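Foam Blocks on the Big Table

5 August 2024

I bought the foam blocks in November, when we were still in the apartment in Moffat, and they sat in a closet for most of the winter. They came in a plain bag of 28 and cost less than lunch. I wanted something quiet for the table, and wooden blocks on a hard floor at six in the morning had already caused trouble with the people downstairs.

We use them a lot now. The rule is that you take a few colors and build something small, then take it apart before starting the next one. Small stacks work better than towers. Foam is light, so a bump of the elbow will move the whole thing, and the cubes grip each other just enough to sit a little crooked without sliding off.
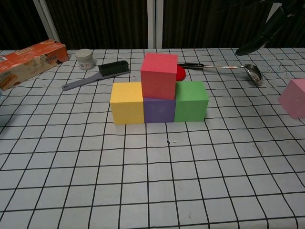
Three on the bottom, red on top.

The one on top never lands quite straight. I used to fix it. Now I leave it alone unless I'm adding another.

The grid is handy for lining up the bottom row. The lines are a bit wavy, so I go by the cubes and use the lines as a rough guide. Jessie Rennie asked me where to get something like it, and I told her to try the fabric place in Emley, second aisle, and to buy more than she thinks she needs. I came up short the first time and had to go back.

Other things end up on the table too. The ladle and the scrub brush belong in the kitchen, and I've carried them back there more times than I can remember. I don't clear everything off before building anymore. You push it toward the edges and use the middle.
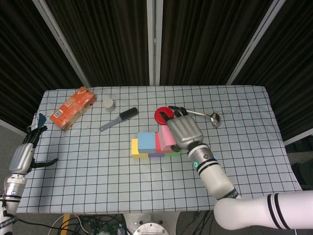
For cleaning, I put the blocks in a sink of lukewarm water with a drop of dish soap, squeeze each one a few times, and set them on a towel overnight. Don't put them in the dryer. I did that with two and they came out with hard corners. The colors have held up fine so far, although the yellow shows dirt sooner than the rest.

Storage is a shoebox. I tried a mesh bag first and the cubes got dented where the drawstring pulled.

Next I want to try a second set in a bigger size, if I can find one that's the same kind of foam. The ones I saw in Havow were shiny and slid around too much. If you have a set you like, leave the name in the comments.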